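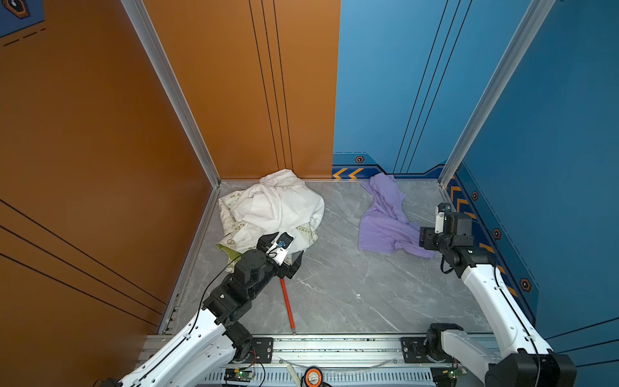

Ticket 3836
Site: Landdale, two-arm cloth booth
Status: open, waiting on reply from Flastton
Priority: normal (was low)

Problem
Booth failed the pre-run check again. Same items as in May. Rule sheet says nothing goes in the booth except what's on the task card. Card says cloth items, two. Found a red stick, pencil or marker, lying in the middle of the floor with the cloths. Not on card.

Also a loose white cable draped over the rail between the arm bases. Rule 2: no loose cable across the rail, ever, powered or not. Doesn't matter if the arms "never go there".

Log
8:10 Stopped the job. Both arms held, power off at the switch before anybody reached in. Please keep doing it this way, pause button is not a stop.
8:25 Red stick out. Put in the tray by the door.
8:40 Traced white cable. Unplugged one end, no change on either controller. No label. Asked Trumdale if it's theirs, they set up the booth.
9:05 Checked the black cable on the left arm, the one that loops down from the wrist. Moved the arm by hand thru full reach, no snag. OK for now.
9:30 Mounting plate bolts, both sides, tight.
9:50 Speed cap was set to 700. Rule sheet says 200 for any run where someone can reach in. Set back to 200. Who changed this?? No entry in the change log.
10:15 Trumdale says cable is not theirs. Moved it off rail, taped and tagged.
11:00 Test run at 200, empty grippers, ok. No faults.

Still open
- Small circuit boards by the arm bases have no cover. Rule sheet doesnt say anything about bare boards near moving parts. It should. Asked Flastton for wording.
- Is a cloth heaped in a corner allowed as a start position? Card says "anywhere on floor", Matić manual says keep clear of walls. Need one answer, both docs can't be right.
- Speed setting needs a password.

Until closed
Floor check before every run, initial the sheet. Anything not on the card comes out, even if it's been there all week. Speed or cable changes go in the log the same hour. Don't close this ticket on the test run alone, cable owner still not known.

Update 2:20
Flastton got the board question, will answer with the next rule sheet. Leaving open.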